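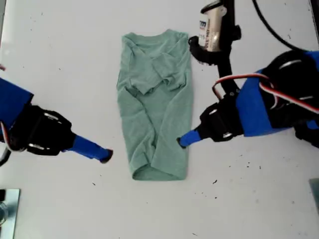
## 4. Does the folding policy fold, or does it wait for the shirt to be easy?

The folding numbers reported for Tello in the earlier technical note were high enough that we wanted to see them fail. We had no particular grudge against the method. But the start states in that note were laid out by the same person who had recorded the demonstrations, and a shirt laid out by a practiced hand is already half folded in the sense that matters to a policy: the sleeves lie where the training data says they lie.

### 4.1 Setup

Both arms worked at a flat white tabletop, one from each side, as in Figure 1. We kept the Tello weights as released by the Leltcombe group and did no further training. The baseline, Zover, is a scripted fold with a single visual check at the start, and we included it mainly to find out how much of the task can be had for free.

Each method was given 50 trials under each of 2 conditions. In the first ("placed"), Charoen Panyasiri laid the shirt out following the written protocol from the original note. In the second ("dropped"), Kevin Betancur let the shirt fall from the height of his elbow and then squared it to the table by the collar only, leaving sleeves and hem as they landed. The two of them did not discuss layouts during the week of testing, which is a weak form of blinding, and we claim nothing stronger for it.

**Figure 1.** A sage-green T-shirt partially folded into a tall, narrow rectangle, with the gripper fingers of the two arms on either side of it. The sleeves have been folded inward over the chest and the sides tucked toward the center. Note the bunching just below the collar.

### 4.2 What counts as a fold

The state in Figure 1 is where our disagreement with the earlier scoring begins. Under the original rubric, a shirt passes the intermediate stage if its outline fits inside a template rectangle. An outline is a generous measure. Layers of fabric can pile up near the neckline and the outline will not change at all, yet anyone who has put away laundry would pull the shirt flat and start again. The shirt in the figure is narrow, upright, and tidy at the hem. Its upper part is creased and ridged. We do not think a single pass mark should cover both halves.

We therefore scored each trial twice, once by outline and once by Pemix, a flatness score of our own that penalizes ridges within the rectangle. Pemix has its own faults. It reads the thickness of a collar as a defect unless the collar is masked, and our mask was drawn by hand for 3 shirt sizes. Readers who distrust hand-drawn masks are right to, and should lean on the outline score.

### 4.3 Results

By outline, we reproduced the earlier claim in the placed condition without trouble. We had half hoped not to. In the dropped condition the policy still beat Zover, but the margin shrank, and most of the lost trials went wrong at the same step: a sleeve lying under the body was treated as a sleeve lying beside it, and the finger closed on nothing.

By Pemix, the two methods were hard to tell apart in either condition. The learned policy made better rectangles and equally lumpy ones. We looked for a sign that it corrected ridges once they had formed, and found 5 trials in which a second pass over the chest could be read that way. In every one of them the same motion also appears in trials where there was nothing to correct. We take it for a habit picked up from the demonstrations.

### 4.4 Limits of this comparison

All trials used short-sleeved cotton shirts on a white surface. Contrast between cloth and table was good throughout, and we would expect a white shirt to do worse. We did not clean the table between trials, and specks of debris and gray smudges were present during testing; we have no evidence that they mattered and did not test for it. A still picture such as Figure 1 also says little about how the ridges came about, and we have tried not to argue from it. The order of contact can only be read from the joint logs, which we turn to in Section 5.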